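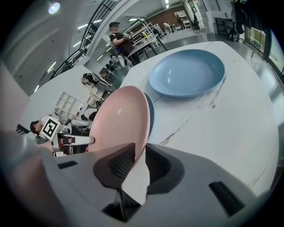 Questions about the Berhe chronicles

Do I need to read the books in order?
It does help, though plenty of readers have wandered in through the side door and been perfectly happy. There are 2 full novels so far, Fustix and then Pastix, and the second gives away the ending of the first on its opening page (sorry about that!). If you only want a taste, try the short tales on the Stories page.

What is Berhe?
Berhe is the old river city where nearly everything happens. It keeps its laws very strictly by day, and for one night each June the gates are left open and the masked folk come down from the hills. I started drawing the map years ago and still haven't finished the eastern quarter, so please be kind if a street moves between books.

Who are the masked folk, and are they wicked?
Some are and some aren't - it rather depends on who has asked them in. They were once the city's judges, and they left in the year 1528 by Berhe reckoning, which has nothing to do with our own calendar. You'll find out why in Pastix, or at least you'll find out what the bakers believe.

How do you say Trikusance?
Tricky-sance, with the weight on the first part. It's the name of the forest and also of the language spoken there. A reader wrote to tell me she'd been saying it in a French sort of way all along, and I must say I like hers better.

Are the books suitable for children?
I write with grown-ups in mind, and the second book has a long, sad chapter set in the prison. I'd suggest having a look yourself before passing it to a younger reader.

May I write my own stories set in Berhe?
Please do! Keep them free to read, mention where the city came from, and if you'd like yours on the Visitors page, send me no more than 4000 words. I read them all, but slowly - replies can take me 18 days or so when I'm deep in a draft.

Page last updated September 7, 2021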